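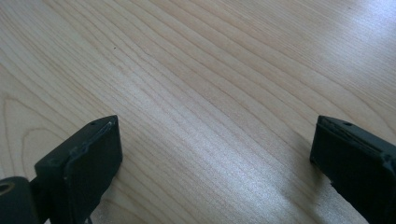 Skesolance work table, pale veneer top

Reviewed by Dede Frimpong, 18 June 2023

I bought this table in October for the back room, where it gets used for sorting mail, cutting fabric and most of our lunches. It replaced an old Annan desk that had gone wobbly.

The top is a light blond veneer with a smooth satin finish. The grain is long and curved, with some rounded rings in it, so it doesn't look like a printed pattern. If you want a plain surface, pick the painted version.

It reflects more than I expected. With a lamp or a window in the wrong spot you get a wide band of glare and the grain washes out to nearly white. I turned the table a quarter turn and that fixed it for mornings. Afternoons I pull the blind.

Cleaning is easy. A damp cloth, then a dry one. Pencil wipes off. Ballpoint took a few tries and left a faint line near one corner. A hot mug with no coaster left a ring that faded by the next day, but I wouldn't test it twice.

Assembly took me 48 minutes alone. The leg bolts need a longer hex key than the one in the box. Trusto, the store I ordered from, mailed me one free after I called.

Four stars. I'd buy it again, with a desk mat for writing.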